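Kalbridge Village Hall
Routine safety inspection – checklist and comments

Date of inspection: 2021-07-06
Inspected by: Nuanchan Meesuk
Copy to: Francine Lévesque, bookings
Next full inspection: October

Key: OK = no action. A = attention needed before the next full inspection. U = urgent, deal with before the next booking.

1. Entrance and car park

1.1 Paving level and free of trip hazards – A
The slab nearest the bike rack has lifted again on the Vatthorpe Road side. It was bedded in sand last time and has moved. Needs to come up and go down on mortar.

1.2 Handrail on ramp firm – OK

1.3 Outside light working – OK
Timer was still set to winter hours. Reset during the inspection.

1.4 Door closer – A
Main door shuts too fast in the last part of its swing. Adjusted the valve a quarter turn and it is better, but there is oil on the casing, so I expect the closer will have to be replaced.

2. Fire safety

2.1 Exit routes clear – U
Stacked chairs in the rear passage, narrowing it to less than the width of the door. Moved them to the store. The sign asking hirers to keep this passage clear has come down and I could not find it. Please print another and fix it with screws this time.

2.2 Exit doors open fully without a key – OK
Rear door sticks slightly at the bottom but opens with one push.

2.3 Extinguishers in place, pins and seals intact – A
Kitchen extinguisher is on the floor under its bracket. Bracket is sound, so it only wants hanging back up at the right height. I had no steps with me. Service labels are all in date.

2.4 Fire blanket – OK

2.5 Alarm test from call point – OK
Tested from the call point by the stage. Sounder heard in the kitchen, both toilets and the committee room. It is faint in the store with the door shut.

2.6 Emergency lighting – A
Fitting over the stage steps went out after 15 minutes on battery. The others lasted the full test. New battery pack needed. Entered in the log book.

3. Main hall

3.1 Floor – OK
Some wear to the varnish by the hatch. No loose blocks. The badminton lines are peeling at one corner and should be trimmed before someone catches a shoe.

3.2 Tables – A
Two of the folding tables have locking catches that do not hold. I have tied a red label to each and put them at the back of the store. They should not be lent out. Kongkaew supplied the last set of catches and still had them in stock when Francine rang.

Hirers should be reminded to open tables on their side and lift with two people. We had a pinched finger in the accident book in the spring and the entry says the person was on their own.
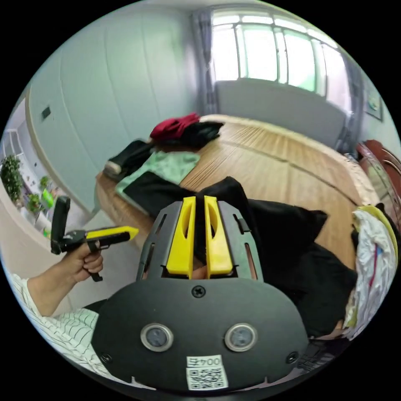

3.3 Chairs – OK
Checked each stack from the top. Feet all present. Stacks are no higher than the mark on the wall.

3.4 Curtains and stage drapes – OK
Clear of the heaters. Flame retardant certificate is in the blue folder.

3.5 Windows and restrictors – A
High window on the playground side has a loose restrictor. It holds if pushed gently but I would not trust it in a wind. Keep the window shut until it is repaired.

4. Electrical

4.1 Sockets and switches undamaged – OK

4.2 Portable appliances labelled – A
The urn and the vacuum cleaner are in date. The Utuden fan heater in the committee room has no label at all. It is rated at 2000 watts and should not be run from the extension lead it was plugged into. Unplugged it and left a note.

4.3 Distribution board accessible – OK
Cupboard was locked, key in the usual place. Test button on the RCD pressed and it tripped as it should.

5. Kitchen

5.1 Hot water temperature and warning sign – OK

5.2 Cooker, hob and gas tap – OK
Gas tap turns freely. The handle is stiff for anyone with weak hands but I would leave it alone.

5.3 Fridge temperature record – A
Gaps in the sheet. The groups using the fridge are asked to fill it in and mostly do not.

5.4 First aid box – A
No medium dressings left and the eye wash is out of date.

6. Toilets

6.1 Floors, locks and grab rails – OK
Accessible toilet rail tightened, one screw was slack.

6.2 Alarm cord reaches the floor – U
Cord had been tied up out of the way. Untied. This was found at the last inspection too. Francine, could it go in the hire conditions as well as on the wall?

Items marked U were dealt with on the day apart from the new sign at 2.1. Please initial and date the A items in the log book when each one is finished.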